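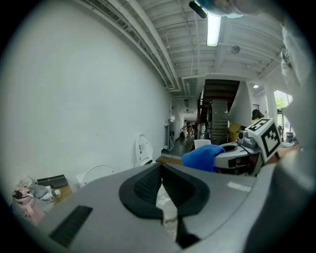
Figura 2. Pinza de mano gris con almohadilla de goma negra; a la derecha, segunda pinza con un bloque marcador blanco en forma de cubo.

4. Resistencia a la rodadura añadida por las dinamos de buje

La evaluación de las dinamos de buje se ha centrado tradicionalmente en la potencia eléctrica entregada al faro. El par resistente que el generador opone al giro de la rueda ha recibido menos atención, y los valores publicados por los fabricantes rara vez indican la carga conectada, el estado de los rodamientos o la temperatura del eje. Hattori y Noiphan ya señalaron esta carencia en su revisión de los métodos de banco, y propusieron separar las pérdidas mecánicas de las magnéticas antes de comparar modelos. El presente trabajo adopta esa separación.

4.1. Procedimiento

Los ensayos se realizaron en el laboratorio de transmisiones de Coste durante el mes de octubre. Se emplearon dos modelos de buje, denominados Zondidora y Rutov, montados en ruedas delanteras de idéntico diámetro y con el mismo tipo de radiado. Cada rueda se fijó a una horquilla rígida y se accionó mediante un motor auxiliar acoplado a la llanta por un rodillo de baja fricción. El par se registró en el soporte del eje y no en el motor, de modo que las pérdidas del rodillo quedaran fuera de la medida.

Para cada modelo se efectuaron 375 registros, repartidos entre tres condiciones: circuito abierto, faro conectado, y faro conectado con luz trasera en paralelo. Antes de cada serie, la rueda giró sin carga durante 10 minutos para estabilizar la grasa de los rodamientos. Imelda Espiritu supervisó la calibración del sensor de par, que se repitió al inicio y al final de cada jornada. Los registros con una deriva superior al límite fijado en el protocolo se descartaron y se repitieron con el mismo montaje.

4.2. Resultados

En circuito abierto, ambos bujes presentaron una resistencia apreciable, atribuible en su mayor parte a las corrientes parásitas y a la histéresis del núcleo. El modelo Rutov mostró un par más uniforme a lo largo de la vuelta. En el Zondidora se observaron oscilaciones periódicas que coinciden con el número de polos y que un ciclista podría percibir como una leve vibración en el manillar a muy baja velocidad.

Al conectar el faro, el par medio aumentó en los dos casos. El incremento fue mayor en el tramo de velocidades propio del uso urbano y se atenuó al acercarse a la velocidad de crucero — comportamiento coherente con la limitación de corriente que impone la inductancia del devanado. La adición de la luz trasera apenas modificó los valores, y la diferencia quedó dentro de la incertidumbre de medida.

Los bujes se desmontaron al término de los ensayos. En 2 de las 4 unidades examinadas se halló un ligero exceso de precarga en los rodamientos, ajustado de fábrica y sin holgura corregible por el usuario. Esta variación entre unidades de un mismo modelo explica parte de la dispersión observada en circuito abierto.

4.3. Discusión

Los resultados coinciden en lo esencial con los obtenidos por Wallin en ruedas de menor diámetro, si bien la comparación directa exige cautela: para una misma velocidad de marcha, una rueda pequeña gira más deprisa y desplaza la curva completa. Westerberg sugiere expresar el par en función de la frecuencia eléctrica, criterio que facilitaría el cotejo entre laboratorios y que se ha aplicado también a los datos del banco de Wesorum.

Quedan fuera del alcance de esta sección el efecto del agua en los retenes y el envejecimiento de los imanes. Ambos factores requieren ensayos de larga duración en carretera, cuyo diseño se expone en la sección 5.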